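ACTA DE LA REUNIÓN DE LA COCINA COMPARTIDA
Asociación Skilard - septiembre
Hora de inicio: 18:10. Hora de cierre: 19:35.

1. Lectura del acta anterior
Se aprueba el acta de la reunión anterior con una corrección: el armario que se vació fue el de la derecha del fregadero y no el de la despensa.

2. Cuentas
El saldo de la partida de menaje es de 1.655 euros. Se han pagado 307 euros a Dendix por la reparación del grifo y el cambio del sifón. Queda pendiente la factura del cristal de la puerta, que se reclamará por correo.
Se mantiene el límite de 900 euros para compras de menaje hasta final de año. Dos asistentes piden que en ese límite no entren los paños ni el detergente. Se acepta.

3. Revisión del menaje
Se repasa lo que hay en la mesa blanca. El escurridor verde claro, de plástico translúcido, se queda en la cocina. Se discute si conviene sustituirlo por uno metálico, como el del catálogo de Urkport. La mayoría prefiere conservarlo: pesa poco y lo alcanza todo el mundo.
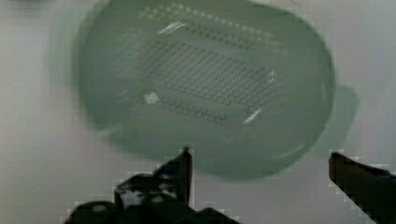

Se acuerda que después de cada uso se aclare por los dos lados y se pase un cepillo por los agujeros. El cepillo se guardará en el bote junto al fregadero - el de mango corto, no el de las botellas. Quien encuentre una pieza sin limpiar la dejará aparte y lo apuntará en la hoja de la puerta.
Se pregunta si el escurridor puede ir al lavavajillas. Como no se conserva la etiqueta, se lavará a mano.

4. Rincón de juego
El grupo de familias solicita usar parte del menaje de la cocina en el rincón de juego durante las tardes. Tras un intercambio de opiniones se autoriza el uso del escurridor y de un plato, con la condición de que vuelvan limpios a su sitio antes de cerrar. La fruta de juguete se guardará en su propia caja y no en el cajón de los cubiertos, donde ha aparecido varias veces.

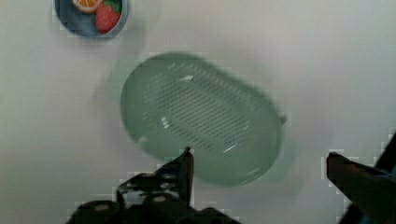

Escurridor verde y plato con fruta de juguete, sobre la mesa blanca.

Una asistente propone comprar un segundo escurridor solo para jugar. Se deja para la próxima reunión, a la espera de precios de Ajayi y de Urkport.

5. Turnos de limpieza
Los turnos siguen como estaban. El grupo de la mañana se encarga además de la nevera durante este mes.

6. Ruegos y preguntas
- Se pide un gancho más para los delantales.
- Se recuerda que la mesa debe quedar seca al terminar.
- La llave del trastero está otra vez en el cajón de la entrada.

Sin más asuntos, se levanta la sesión.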